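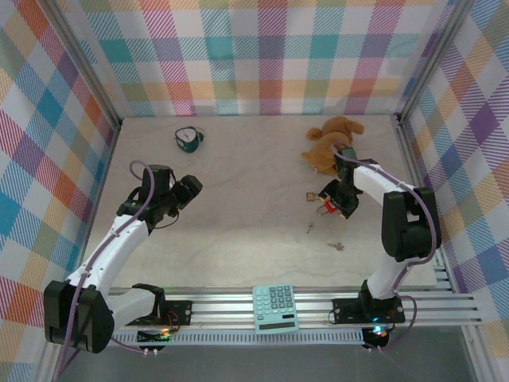
I have been putting off the small bedroom clear-out since before Christmas, and last week I finally ran out of excuses. It's the room where everything goes when it hasn't got a home, so you can imagine. Four bin bags in the hall, a box for the charity shop, a box for my sister, and then the awkward stuff that doesn't belong in any of them. The brown teddy and the little teal alarm clock are the awkward stuff. I've kept both of them through three house moves and I still couldn't tell you where I'd put them if you gave me a free shelf and a whole afternoon.

Anyway! The colours. I've gone completely mad for plaid this year, and if you've been reading for a while you'll know I was strictly a plain magnolia person until my forties. It was the teal and pink stripes that did it, with that bit of orange running through, and then the squares on the right that go all lavender and pale blue. I keep wanting to pull a paint colour out of it for the bedroom door. Lavender is the front runner but my husband says it'll look like a bar of soap, and I can sort of see what he means.

I did go and look at paint. Astavwood (the shop by the roundabout, not the old one in the precinct) had a lilac that was nearly right and a teal that was far too green once I got it home. The tester pots are tiny now, have you noticed? I painted a square behind the door and another by the window and they looked like two different tins. I'm going to leave them up for a week and see which one annoys me first.

The bed linen was easier. Out went 5 old pillowcases that had gone see-through in the middle, plus a duvet cover with a broken zip that I'd been closing with safety pins — don't judge me. I bought two new pillows from Pillix, the medium ones, and after a few nights I'd say they're a bit firmer than medium. My neck likes them. The cat does not.

Now, soft toys. I know plenty of people say take a photo and let it go, and I have done that with most of ours. A carrier bag full went off on Tuesday's run to the charity shop and I didn't feel a thing. But a teddy is different somehow. Mine is going in the wash bag on a cool cycle, then he'll dry flat on a towel, and then he's going on the bed in the small room whether it matches or not.

As for clocks, I do think a spare room needs one. Guests say they use their phones and then ask you at breakfast what time it is. A dark teal one with a plain white face suits me very well, and it'll sit nicely on the bedside table once I've found the bedside table (it's under the curtains, I think).

Still to do: the wardrobe, the top of the wardrobe, and the drawer of cables. I've ordered a set of Aoki storage boxes with lids for the jumpers, and if they turn up before the weekend I'll make a start. If they don't, I'm having a sit down.

Print this post
E-mail this post to a friend

Comments

plumandcustard: Go for the lavender! We did our landing in something similar and it goes lovely and grey in the evenings. Not soapy at all.

Mrs T in the Fens: Try the Darkar tester sheets if you can find them, you stick them on the wall and move them about. Saved me a fortune in little pots.

hallwaycupboard: Keep the bear. I gave mine away in a fit of tidying and I've regretted it ever since.

needlesandtea: What are you doing for curtains? Please say not plaid as well.

Last updated 3/14/26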